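Kuneo Community Rooms: Indoor Planting and Table Activities
Progress report to the Nurneo Fund
Report date: 12/30/18
Prepared by: Szu-yu Yip, Activities Lead
Approved for submission: Obaidul Kumarasinghe, Head of Premises

Purpose of this report

This report sets out progress on the indoor planting and table activities strand of the Kuneo Community Rooms grant. It covers the period from April to the present date and follows the headings requested by the Fund. Spending is summarised under Finance; the full ledger has been sent separately.

Background

The grant was awarded to bring the two ground-floor rooms on the Ilent site back into regular use and to provide a modest programme of hands-on work with small plants, trays and containers. Before the award the rooms were used mainly for storage. The application proposed a programme of 30 sessions over the life of the grant, together with new work surfaces, suitable storage and a stock of small plants.

Progress against agreed activities

Clearing and preparation of rooms. Both rooms have been cleared. Old shelving was taken down and the usable parts were refitted in the corridor store. The walls of the rear room have been repainted. The front room required a second coat after a leak from the radiator pipe, and was handed back three weeks later than planned.

Work surfaces. The folding tables listed in the original application were withdrawn by the supplier before our order could be placed. With the agreement of the Fund's officer, Tumaini Mrema, the money was moved to solid wooden tops, supplied by Mujić. They are heavier than the tables first proposed and are not intended to be moved between rooms. Felt pads have been put beneath the freestanding ones in the front room.

Trays and containers. Plastic trays were bought in several colours so that materials for different activities can be kept apart. Lids were not included in the order and will be priced again in the new year. Labels for the store shelves have been printed but not yet fixed.

Plants. The first stock was made up chiefly of succulents, chosen for their small size and their tolerance of dry rooms. Kuo-hua Hung drew up the list and has kept a record of losses. Of the leafy plants bought at the same time, most did not survive the period when the front room was without heating, and they have been replaced with further succulents.

Sessions. To date, 19 of the 30 planned sessions have been delivered. The usual group size is 12, which the rooms hold comfortably when one side is kept clear as a walkway. Two sessions were cancelled during the repainting and have been added to the programme for the coming period. Attendance sheets are held at the site office and may be inspected on request.

Use of the wooden tops

The pale tops have proved practical for planting work. Spilled compost shows up clearly against the wood and is brushed off at the end of each session. King-fai Lui has asked that standing water be wiped up at once, and a note to this effect has been added to the session sheet. The grain has been oiled once and will be oiled again before the spring programme begins. Loose plants and trays may be set down directly on the wood, but filled pots are to stand on a saucer.
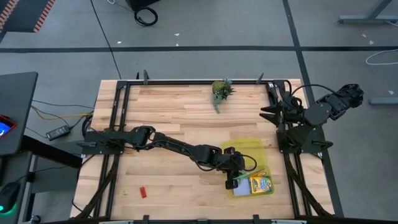 Wooden work surface with yellow tray and small green succulent.

Finance

Roughly 2,000 remains unspent from the equipment line, the greater part of it arising from the change of tables. We ask the Fund's permission to carry this sum forward and to apply it to tray lids, a second set of hand tools and the replacement of plants. No overspend is reported on any other line. The invoice for radiator repairs has been met from the premises budget and does not form part of this claim.

Matters outstanding

The lighting in the rear room is adequate in the daytime but poor in the late afternoon. A quotation for two further fittings has been requested. The lock on the corridor store sticks and is to be replaced by the site team.

Next period

The remaining sessions will be delivered by the end of the grant year. Kuo-hua Hung will prepare a short guide to the care of succulents for those who wish to continue at home, and a draft will be sent to Tumaini Mrema for comment before printing. A revised plant list and a price for the tray lids will accompany the next report.

Questions on the content of this report should be addressed to Szu-yu Yip at the Kuneo site office.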